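Clatska United Supporters Help › Transfers & Squad

Can we still register a loan player after the window shuts??

Posted by northbank_dan

Sorry if this has been asked before, search is useless on my phone. Window closes Tuesday and we still have no left back. The club page says talks with Khoury Athletic are "ongoing" for their kid on loan but they said that last week too. If the paperwork isn't done by the deadline is that it until winter? Or can you still do loans after? My brother in law swears lower leagues get extra time but he also said we were signing a striker in August and look how that went.

Also does a loan count against the squad list? We've got way too many midfielders as is.

3 replies

Vukent_Exile
Depends what has been sent in. In our league if both clubs get the deal sheet in before the deadline you get an extra 2 hours to finish the rest — medical forms, signed contract, all that. No deal sheet, no extra time. So "ongoing" is not good unless somebody has at least filed that one page.

After it shuts there is an emergency loan but it's goalkeepers only. You need to have no fit senior keeper and you have to ask the league, they don't just wave it thru. Left back won't qualify. Free agents are different, you can sign one any time as long as he was out of contract when the window closed. Istent Town did that last season with a center half and he played 8 games for them before his knee went.

On the squad list — yes, a loan takes a spot if he's over the age limit. Under it, no spot. Pretty sure the Khoury kid is under. Check his birth year on their site, dont go by the forum.

There's also a limit on how many loans you can name on match day. I don't have the current number, they changed it. The rule book is on the league site, page 173, the section on temporary transfers. Dull reading but it's all there.

terrace_toad
no chance it happens. we do this every year. wait till the last hour, fax machine breaks lol, then the manager says hes happy with what hes got. play the right back on the left again and lose at Vukent again. would of taken anybody at this point

GreenScarf300
Mostly agree with Vukent_Exile but one thing missing. The parent club can put a recall clause in. If Khoury get injuries they can pull him back, and then you're stuck, same problem in the middle of the season. Happened to us with the winger. So even if he signs I wouldn't get too excited.

Not to sound negative. A half season loan with no recall is what I'd ask for, and if they say no then go look at free agents. Plenty around once everybody trims their squads, wages drop too. Some of them are out of shape, sure, but you get a couple of weeks to work on it and it costs nothing but the wages.

And to the OP, the time shown on the club page is the deadline for players coming IN from our own league. Deals from abroad need clearance on top and that can land later, so if a name turns up Wednesday morning it doesn't mean they broke a rule. Just slow paperwork. 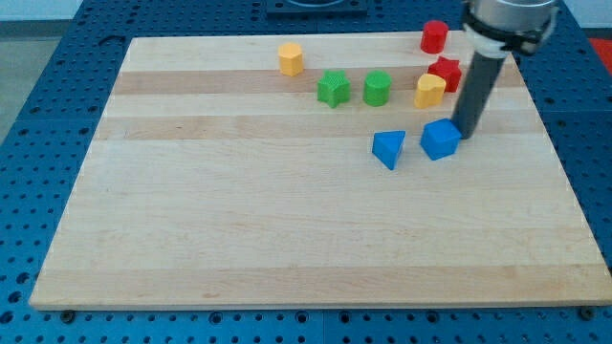
MORE IN TRANSFERS & SQUAD

Do season ticket holders get a vote on the new away shirt
Why was the Istent Town friendly moved
What does "undisclosed fee" mean for the sell-on
Parking at Vukent — is the lot by the rail bridge still open on match days

Log in to reply to this thread. Replies close after 300 posts.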